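How to Make Soya Milk at Home

I started making my own soya milk one wet October, when the shop round the corner stopped stocking the plain kind and I was too stubborn to walk to the next one. I've kept it up ever since, partly for the taste (it really is so much nicer fresh!) and partly because a bag of dried beans sits in the cupboard for months and never complains. You'll need a blender, a big pan, a sieve and a piece of muslin, plus a little patience on the first go.

What you'll need

200 g dried soya beans
2,000 ml water for blending, plus plenty more for soaking
A pinch of salt
Sugar or a couple of dates, if you like it sweet

Step 1: Sort and soak

Tip the dried beans into something wide and run your fingers through them, picking out any that are shrivelled or dark, and any little bits of grit. I like a shiny metal pan for this, as the beans are so pale that anything odd shows up nicely against them. Rinse them in a few changes of water, then cover them generously with cold water and leave them overnight. They swell up a great deal, so give them more room than you think they need.

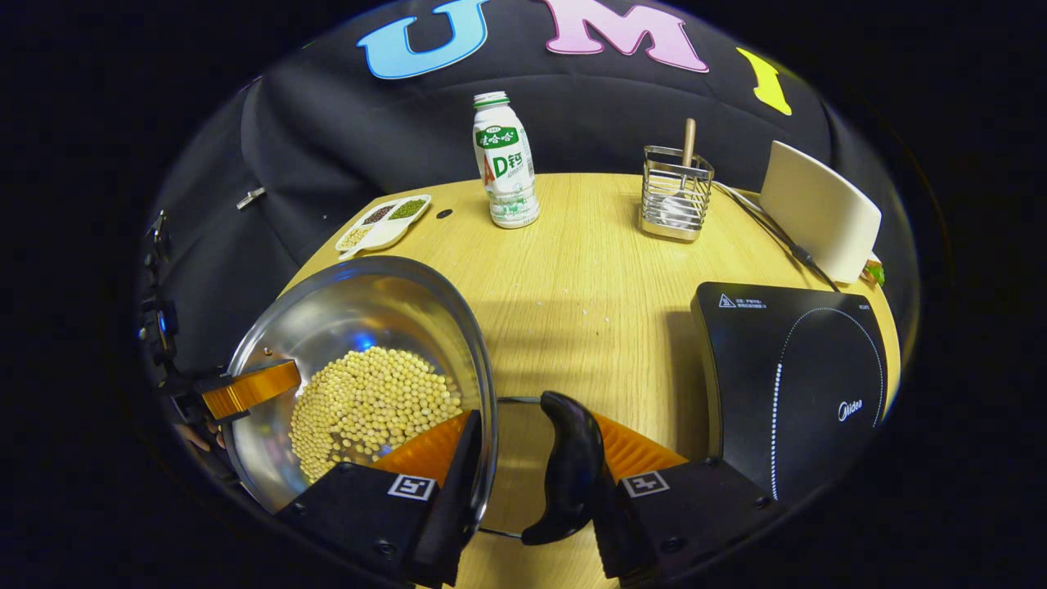
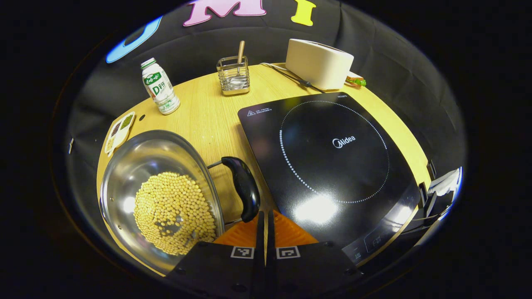

Pale yellow soya beans in stainless steel.

Step 2: Rinse and rub

Drain the beans and rinse them again. If you have the time, rub them between your hands under water and the skins will start to float off. My neighbour Nkechi does every last one and her milk is silkier than mine, but I usually give up after five minutes and put the kettle on.

Step 3: Blend

Blend the beans with the measured water in two or three batches, a good minute or two each, until you have a thick white foam and no lumps.

Step 4: Strain

Line the sieve with muslin, pour the mixture through into your biggest pan, then gather up the cloth and squeeze hard. Keep the pulp! Cooked through, it's lovely in veggie burgers or stirred into a stew.

Step 5: Cook it properly

Raw soya milk isn't fit to drink, so don't be tempted to skip this part. Bring it slowly to the boil, stirring along the bottom, and watch it like a hawk when the froth climbs. Turn it down and simmer gently for 20 minutes, then add the salt and any sweetening. Cool it quickly, bottle it, and keep it in the fridge for up to three days. Give the bottle a shake before you pour.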